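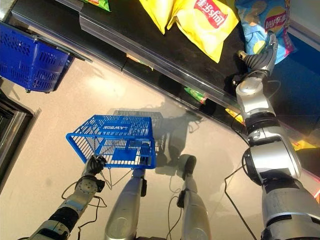 Figure 14. Basket in the left gripper, right gripper at a bag on the top shelf.

Section 17: Setting up the Skurik unit for shelf picking

17.1 General
This section applies to units working from open shelving with a hand-held shopping basket. It is to be completed at first installation and again after any change of gripper, wrist cable or shelf height. Two persons are required, one of whom must remain at the stop control throughout.

17.2 Preparing the left arm
1. Set the unit to Hold and wait for the status lamp to show steady amber.
2. Open the left gripper fully from the Husar panel.
3. Offer the basket by its handle and select Close - Light.
4. Confirm that the fingers have curled round the handle and that the basket hangs clear of both legs.
5. Check that the wrist cables hang free of the basket handle. Slack cable must be re-clipped before the arm is moved.

Note: Use an empty basket for this procedure. The load offset is entered separately in Section 18.

17.3 Teaching the shelf edge
1. Bring the unit to the shelf at walking pace, with the right arm lowered.
2. Raise the right forearm until the gripper is above the price rail.
3. Move the gripper forward over the front edge and store the position as EDGE 1.
4. Advance to the nearest bag, select Touch, and store the position as ITEM 1.
5. Repeat steps 2 to 4 for each shelf to be served.

CAUTION: Crisp packets and similar soft bags burst easily. Grip force must not be set above 14 on the panel scale.

CAUTION: Keep hands away from the right elbow joint while the forearm is rising.

17.4 Faults
Code 3295 indicates that the stored edge and the measured edge do not agree. Clear the code, lower the right arm and repeat 17.3 in full. If the code returns, withdraw the unit from use and inform Werura Service, for the attention of Florin Moldovan.

17.5 Routine care
Wipe the finger ribs with a dry cloth every Saturday. Inspect the wrist cables after every 1000 picks and enter the result in the unit log.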